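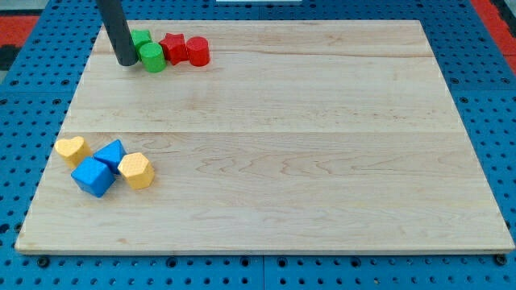
Xiaoyan Peng wrote back after the last report that she wanted less on the building and more on who is using it, and whether the repair evenings at Gilholm could carry on once the grant runs out. Both points are taken up first this time. The building is at the end.

Use of the workshop, June to August

The workshop had 81 people through the door in the quarter, against a target of 51. Most came for the furniture evenings on Monday. The daytime sessions are weaker. Two were cancelled when only one person had signed up, and we have stopped running the Friday morning slot until the fall.

People bring in chairs more than anything else, mostly with loose joints or a split seat. We also had a run of drawers, a cot, and a church lectern that took four evenings and is still not finished. Items that need upholstery are being turned away for now. We do not have anyone who can teach it, and the sewing machine we were offered needed more work than it was worth.

The beginners' course ran once, with nine places filled. Seven finished. Of the two who did not, one moved away and the other found the start time too early after work. The next course will begin at 7 p.m.

Carrying on after the grant

At present we ask for a donation and take in around $300 a month. That covers glue, screws, sandpaper and part of the electricity. It does not cover the instructor's hours, and that is the gap the grant fills.

Two things are being tried. From September the beginners' course will cost $30, with free places for anyone who asks. Wernoslow has also agreed to rent the workshop one day a week for its own apprentices. The rent is not settled. Their first figure was low and Yuto Higuchi has gone back to them with ours. If it comes out near the middle, we can keep the furniture evenings going through next spring on our own income. The daytime sessions would probably have to stop.

We looked at a membership scheme and dropped it. Most people come two or three times with one job and then do not need us for a year.

Spending

Materials are under budget. Tools are over, mainly because the bandsaw motor failed in July and had to be replaced. We would like to move the unspent materials money across to tools and ask for your agreement to that.

Building

The extractor is in and was signed off. The roof over the timber store was patched in June. The side door still sticks and the landlord has been told twice. Insurance was renewed on the same terms.

Next report

Due at the end of November. It will include the signed agreement with Wernoslow, if there is one, and the sign-up numbers for the paid course.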